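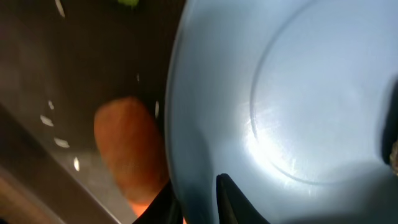 Filano Tabletop Arm, Student Edition (with wrist camera)

Jistdale Robotics Club > Equipment > Arms and grippers

Price to member schools: £274
Loan: free to club teams, two weeks at a time
Supplier: Plalico
Status: out on loan until 25th May, then back on the shelf

What it is

A small bench arm with a two-finger gripper and a camera at the wrist, sold by Plalico as "competition ready" for the Moncrieff Kitchen Round. We have our doubts about that phrase and you should read the rest of this page before you spend the school's money. It is a decent teaching arm. Whether it will win you anything is another matter.

What the box says and what we found

Payload. The box says 200 g. Ours will lift 205 g on a good day with the arm tucked in close, and will sulk at a good deal less with the arm stretched out. Weigh your bowl before you plan a routine round it.

Grip. The fingers are black and narrow towards the tip. They're good on a thin edge, so the plan most teams arrive at is one finger each side of the rim. On the outside of a wide plastic bowl they have very little to hold. Plalico sells rubber sleeves to help with this. We tried them and couldn't tell much difference, and they fell off.

Camera. The view is close, and with a big bowl in the gripper the bowl takes up a lot of it. Pale, shiny plastic also throws back a white patch under strong light, and a colour-matching program may read that patch as something else entirely. The leaflet claims the camera "sees like a chef". A chef can move his head.

Small items. An orange carrot on a dark brown surface is easy work for the colour finder. Loose grains of rice are a different job. They come up as small white flecks, and we haven't yet seen a student program we'd trust to tell them from glare.

Battery. None. It runs off the mains, whatever the old catalogue says.

Life. The maker gives 2,000 open-and-close cycles for the gripper before the gears want looking at. We have no way of checking this and neither, we suspect, has the person who wrote it.

Is it allowed in the Moncrieff?

Yes, in the junior and open classes. The rules changed in December and the wrist camera is now permitted, but you have to show the judges your own code. The sample program that comes with the arm doesn't count as your own code, even with the variable names changed. Teams have tried.

What's in the loan box

Arm, base plate and clamp
Power supply and lead
USB cable (the short one; bring a longer one if your laptop lives on another table)
Spare pair of fingers
Printed setup sheet, ours, to be used in place of the maker's

Food and bowls aren't included. Use whatever your kitchen or canteen will let you have, and practise with more than one kind of bowl. A routine tuned to one bowl on one tray under one light tends to fall apart in a strange hall.

Before you bring it back

Wipe the fingers and the wrist. Check the gripper hinge for rice. Put the setup sheet in the lid, where the next team will look for it. If something has broken, write it on the card. We would much sooner know.

Should you buy one?

If you run a weekly class and want pupils to learn how a gripper behaves near real objects, it's fair value at the price and easy to mend. If you only want it for the Moncrieff, borrow ours first and spend the money on practice time. The deluxe version has a nicer case and, as far as we can make out, the same motors.

Spares: fingers, clamp screws and power supplies can be ordered through the club. Sleeves we no longer stock.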